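# Cliltcombe Repair & Reuse Day – FAQ

Updated Sun 15 October. Quick answers, more to come when there's time.

## What is it?

Drop-off day for old computers. Desktops, laptops, screens. If it can be fixed it gets wiped, fixed and passed on. If not, it's stripped for parts and the rest goes to metal recycling.

## Do I need to book?

For drop-off, no. For a repair slot, yes – only 20 slots and they go fast. Use the form on the Wolico page.

## What do you take?

- Desktop towers, any age, any make
- Laptops, with charger if you still have it
- Loose memory, drives, processors
- Keyboards and mice, if clean. Please.

No printers. No microwaves (yes, people ask). No tube TVs.
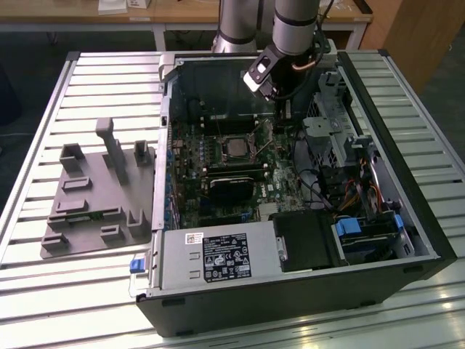
## What about my files?

Back up first. We can't do it for you on the day. Drives get wiped with Gesis before anything else happens to the machine, and you get a slip with the drive's serial number on it. Want to keep the drive? Fine, take it out at home or ask at the desk and we'll hand it over.

## Can I get a faster processor put in?

Sometimes. Depends on the board. Bring the model number of the whole computer, not just "it's an Intel". If the socket doesn't match, it doesn't match, and we won't force it. You buy the part, we fit it. Bring it in its original tray or a hard plastic case – not a sandwich bag, pins bend.

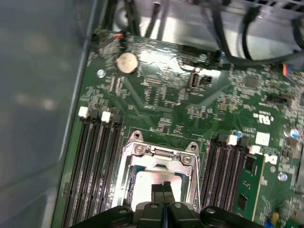 *Processor in its socket, memory slots to the left.*

## How much does it cost?

Drop-off is free. Repair slots are $2, which goes toward thermal paste and screws. Parts are extra and we tell you the price before we start.

## How long will my repair take?

Most are same day. If we need to order a part, allow a week or two. We'll text. Please answer the text, the shelf is full of machines from people who didnt.
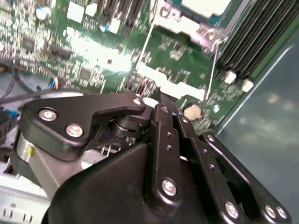

Anything not picked up by the end of October goes into the reuse pile. It says so on the form too.

## Where does the working stuff go?

Schools and the Nepia job center mostly. Last year 446 machines came in and 300 went back out to new owners. The rest were parts or scrap. Individuals can apply as well, ask for the green form at the desk. No proof of income needed.

## Can I buy parts?

Yes, after 2 pm. Memory and power supplies go first. Cash or card. Everything is sold as is, no returns, but you can test it on our bench before you pay.
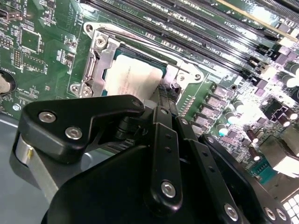
Bring your own anti-static bag if you have one, we usually run out. Same goes for boxes.

## Parking?

Behind the hall, enter from the side street. Unloading at the front door is ok for ten minutes. Carts are just inside, bring them back afterwards.

## Is the buidling accessible?

Ramp at the side door, wide restroom on the ground floor. Dogs on leashes are fine.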